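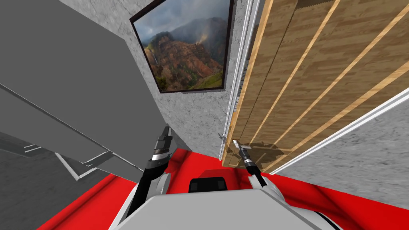
Head view in the sim, both arms forward, sliding door on the right.

Gripper choice for sliding doors and cabinets, two arms, simulation only

gantrymoss
Posted 19 Apr 2022

I'm comparing two grippers for a door and cabinet task in simulation and would like a second opinion before I commit. One is the Ultik parallel jaw with wide fingers. The other is the Giraldo slim tip, which gets into narrower places but gives you far less pad to work with.

Same controller for both, same start poses, and the camera settings are left alone between runs. I did 251 runs with each. A run counts as good if the door panel moves the full distance without the arm faulting. The Ultik got 175. I'm still checking the Giraldo logs because some runs were saved without the end position.

My feeling so far is that the wide one is easier to line up and the slim one is better once it's at the edge of the panel. Has anyone settled on one or the other for this sort of thing?

pell_and_crank
Wide fingers every time. You can be out by a fair bit on the approach and still get hold of something. With a slim tip, a small error in yaw and you're pushing on the frame.

Which camera are you steering from? The head view looks steep to me. The arms take up a lot of it, and you've got the shadow of the right arm falling on the corner of the door.

gantrymoss
Head camera for the approach, wrist camera for the last part. Wrist view below, fingers open.
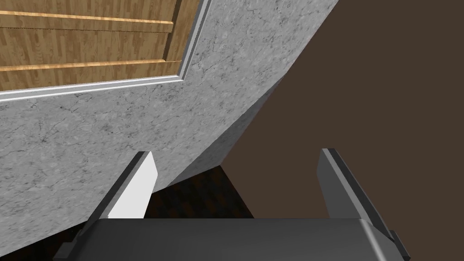
Wrist camera, nothing in the gripper. Wood panel and its trim at upper left.

The white pad on the left finger shows up well against the stone. The right finger is dark grey on plain brown and my edge detector loses it fairly often.

tobermerry
I'd disagree with pell_and_crank. Wide fingers are fine for a bar handle. For a flat panel you want a hook or a thin tip that can go in beside the track. We ran a Gridby door set in March and swapped from wide to slim halfway through, and the faults dropped straight away. I don't have the numbers to hand.

pell_and_crank
Did you change the approach speed at the same time? People usually do.

tobermerry
Yes, we slowed it down. I still think the tip made most of the difference.

pell_and_crank
Then you can't say which it was. I'm not saying you're wrong, only that it isn't a fair test.

widau_user
On the detector, try taking finger position from the joint readings and leave the image out of it. In a sim you have the exact values anyway. I use the Widau controller and it publishes them every step. If you want to keep it vision only, put the same white pad on both fingers and run it again.

gantrymoss
I do want vision only, as this is meant to move to real arms later. I'll try matching pads. The model file only has the pad colour set on one side, so it's a quick change.

tobermerry
Check the contact friction as well while you're in there. Ours was left at the default on the slim tip and it was much too grippy. Everything looked good until we lowered it.

gantrymoss
Friction is the same value on both grippers, but I haven't compared it with anything real. Will look.

Update on the logs: I've now been through all 3,138 files, including the older ones. Most of the missing end positions can be worked out from the joint data. Two can't, so I'll rerun those. I'm going to hold the approach speed fixed, fit matching pads and do the Giraldo set again from the start.

pell_and_crank
Good. Post the fault counts separately from the misses if you can. They tend to get lumped together.

gantrymoss
Will do.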